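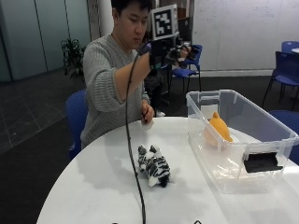 Search Clothing & Laundry Go

Gray sweater pilling after two months, worth saving?

Posted by urkham_renter, November
2,278 views

I bought a gray sweater at the start of fall and wear it to work most days. It already has pills all over the sides and under the arms, and the cuffs have started to go wide. The label says 60 percent cotton and 40 percent acrylic, machine wash cold, do not bleach. I have been washing it with everything else and hanging it on a hook to dry.

I would like to know three things. Can the pills be taken off without making holes? Will they just come back? And is there a way to get the cuffs back to the size they were? I don't own a fabric shaver but I could get one. The sweater wasn't expensive, but I like how it fits and the store doesn't carry it anymore.

lowtherlaundry

Yes, you can save it. Pills are short fibers that have worked loose and rolled into little balls where the fabric rubs. Under the arms and along the sides is normal, and so is wherever a bag strap sits.

Lay the sweater flat on a hard surface and smooth it out with your hand. Use a battery shaver with a guard and go in small circles with almost no pressure. If the knit has a raised texture, stay on the highest guard setting, or the blade will catch the loops. Do the underarms last. I have a Weler shaver with a height ring on it and it has been fine, but any shaver with a guard works. Don't use a razor on a chunky knit.

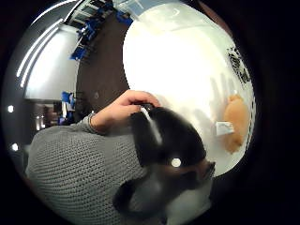
Some pills will come back, mostly in the first year. After a few rounds the short fibers are gone and it slows down. Turn the sweater inside out, wash it by itself or with other soft things, and keep it away from jeans and towels. A mesh bag helps. Set the spin to 400 if your washer lets you choose.

Drying on a hook is what stretched it. Wet cotton is heavy and the weight pulls everything toward the hem and cuffs. Dry it flat on a towel and push the sleeves back into shape while they are damp.

prilmont12

Just buy a new one. Cotton acrylic always pills.

knitsandmends

I disagree with the reply above. It pills, but it also lasts for years.

For the cuffs, wet only the ribbing in warm water, squeeze it out in a towel, then bunch the ribs together with your fingers and let it dry like that overnight. Cotton has little spring of its own, so you may need to repeat this after each wash.
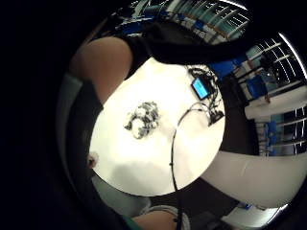 If that doesn't hold, run thin elastic thread through the inside of the cuff. Use a blunt needle, go around three times about a finger apart, and catch only the backs of the ribs. Try it on before you knot the ends - too tight and you can't push the sleeves up. It took me an evening for both sleeves.

Comments (3)

stillcold: Did the shaver last night on a cardigan and filled the little tray twice. Looks much better.

urkham_renter: Thanks, drying it flat now. Will try the elastic if the cuffs are still wide.

basementwasher: My washer only goes down to 800, is that too fast?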